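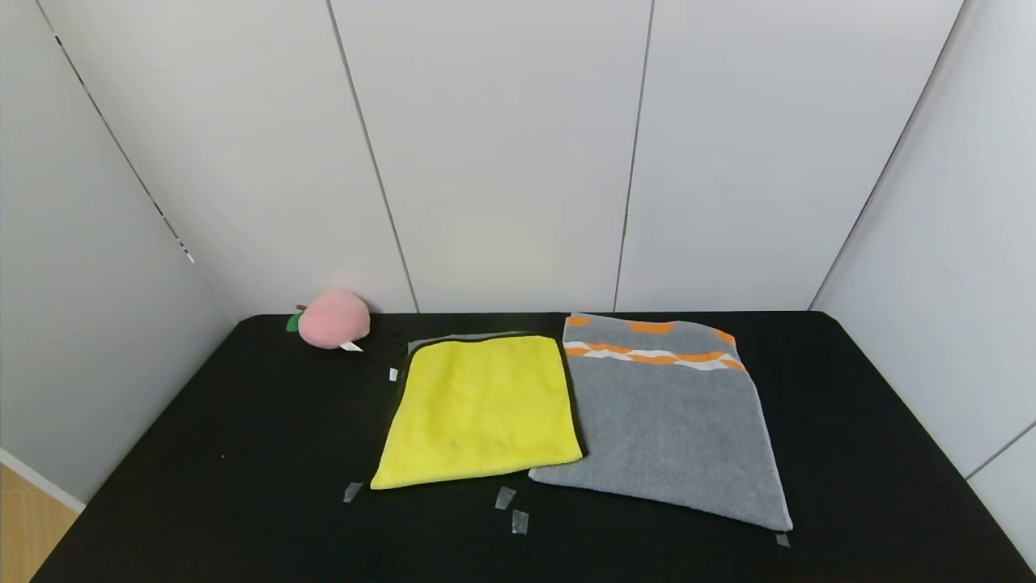

Yellow and grey towels on the black practice table, Radelden student robotics club.

Progress report to the Mendonça fund, June
Prepared by Wagner Andrade, club lead

Spending is within budget. The table and its white panels are paid for and in use. The Polatico arm needed a new cable, which came out of the spares line.

Students are working on the towel task for the Musach challenge. The arm has to pick up a towel, fold it once and put it down flat. The club has logged 131 attempts this term, and 61 of them ended in a fold the judges would accept. Most failures came at the pick-up stage.
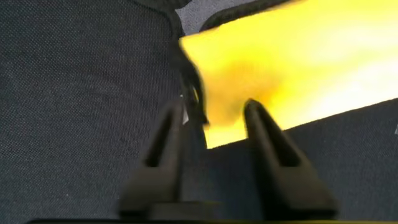
How many students are taking part?
Four are on the build and coding team, and two more look after the records.

Grip settings were changed twice. The first change made the fingers close too early on thin cloth. The second is still in place, and the students have written up both in the shared log. Thicker towels need a slower lift, so the code now keeps a separate speed for each type of cloth.

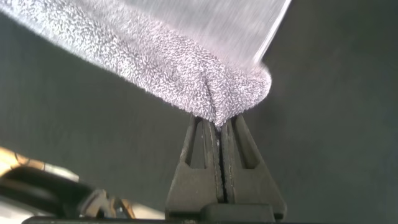 What will the remaining money be spent on?
Spare fingers and travel to the challenge. A quote for the minibus has been requested.

Next period: finish the flat put-down, run the full task against the clock and send the entry form to Musach. The bench is booked until 4 pm on club days.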